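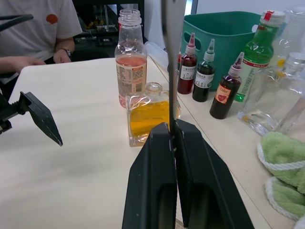 pellhurst
Has anyone here got their own cordials to keep properly once the bottle's been opened? I've been decanting into whatever I have for years and my sister-in-law swears by proper glass with a tight stopper, says plastic ruins the flavour in a week. I don't buy it. Take the two in the picture, a tall clear plastic bottle with the pinkish-red stuff and a square glass one with the yellow-orange, neither with its cap on. Put the same drink in both and I bet you couldn't tell me which was which. The Louro people want 30 quid for a set of their stoppered bottles and I'd like to hear a reason that doesn't come off their own leaflet.

Posted 8 December 2022

dampcellar
Glass doesn't hold smells. Plastic does. Try putting elderflower in something that had blackcurrant in it and come back to me.

pellhurst
I have done. Washed it with bicarb first. Tasted of elderflower.

quince_and_co
You're both leaving out the lid. I had a Nudedik set and the glass was lovely, but the seals went after one November of ginger syrup and everything in the fridge door was sticky. A decent cap on a cheap bottle beats a poor one on a dear bottle. As for square ones, they pack in nicely but try getting a brush into the corners through a short neck like that.

dampcellar
Rice and hot water, shake it. Corners come up fine.

quince_and_co
If you say so. Mine still had a tidemark.

M. Ammann
I ran the drinks table at the Mutholm fair for 7 years and we used both. Plastic for anything that was going to be carried about, glass for anything that was going to be looked at. I never had a complaint about flavour from either. What people did complain about was not knowing what was in them. If you reuse a bottle, take the old label off. That plastic one has still got its printed label round it, and if it's been refilled the label is telling you about some other drink.

pellhurst
Fair point about labels, Mechthild. Mine get masking tape over the top and a date.

dampcellar
Masking tape falls off in the fridge.

pellhurst
It does not.

orrin505
Prevevano do a 200 ml swing-top which is about the right size for syrup, you finish it before it goes off. Can't say it tastes any better. Looks nice on the shelf.

pellhurst
So that's one vote for "looks nice". Still waiting for somebody who's tried the same batch in both, side by side, without peeking.

quince_and_co
I'll do it with the next lot of rhubarb. Don't hold your breath, it's December.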